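Notes from the order book: what a stop-loss does while you are asleep

Several of you wrote in after the last issue to ask about stop orders, mostly in the tone of people who had recently met one. I promised to go through it properly, and the letters have been piling up since November, so I will.

A stop-loss is an instruction to sell once a price has been touched. That is the whole of it. It is widely believed to be an instruction to sell at that price, and a good deal of the misery in my inbox comes from the gap between those two sentences.

Take Stinen, which a fair few readers hold and which I have owned, sold, regretted selling and bought again. Suppose you bought in at 390p and put your stop at 346p, having decided that 44p a share was as much as you cared to lose. Very sensible. You then go to bed. At seven in the morning Stinen puts out a trading statement containing the word "challenging" twice, and when the market opens at eight the first trade goes through at 301p. Your stop has been triggered, and your shares are sold at something near 301p, because there was never a moment in which anybody offered you 346p. You have lost twice what you planned to, and your broker will send you a cheerful message confirming it.

The price jumped over your stop like a dog over a low gate. People in the business call this gapping, and they say it quite calmly, usually about other people's money.
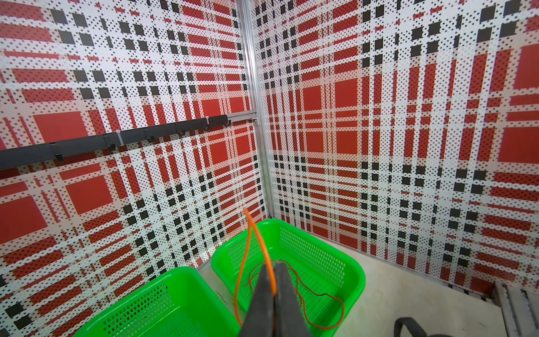 There is a cure of sorts, and most brokers bury it one menu further down. A stop-limit order adds a second price, below which you refuse to sell. Stop at 346p, limit at 338p, and you have given the market 8p of slack and no more. On the Stinen morning, your order would have woken up, seen 301p, and declined to take part. You would still own the shares. Whether you would be pleased about that by lunchtime is another matter, and I have been on both sides of it without learning anything I could charge for.

My own habit, for what it's worth, is a plain stop on anything I would be happy never to see again, and a stop-limit on anything I bought for a reason I can still remember. This leaves a third group of holdings which I bought for reasons I can't remember and would be sad to part with. For those I have no stop at all — call it a policy if you like.

A word about round numbers. Everyone puts their stop at 350p, or 200p, or just under last month's low, since that is where the chart draws the eye. So the orders collect there. When a thinly traded share drifts down to such a level, the stops go off one after another, each sale nudging the price into the next, and by mid-afternoon it is back where it was with a great many private investors no longer aboard. Hamel did this to me in the spring. I sat there muttering about dark forces, when in fact I had put my stop in the most obvious place on the screen along with everybody else.

Size matters as well. One reader holds 1687 shares in Zarkgate, a number which I assume has a story behind it, and asked whether his stop would be filled in one go. In a large company, very probably. In Zarkgate, where whole mornings pass without a trade, he might get several fills at several prices, each a bit worse than the last. It's worth looking at how much is bid for on the other side before you decide your exit is arranged.

Then there is the spread. Some platforms trigger a sell stop on the last traded price and others on the bid. With a wide spread the two can be several pence apart, and first thing in the morning, when spreads are at their widest, a stop on the bid can go off without a single share having changed hands. Look this up for your own account. It will be in the order handling document, which you have ticked a box to say you have read.

Next time I'll get to trailing stops, and the reader who set one on Wudonon at two per cent and was out before his tea had gone cold. Questions on either in the meantime, please, to the usual address. Questions about whether Hamel is now cheap will be read with interest and not answered.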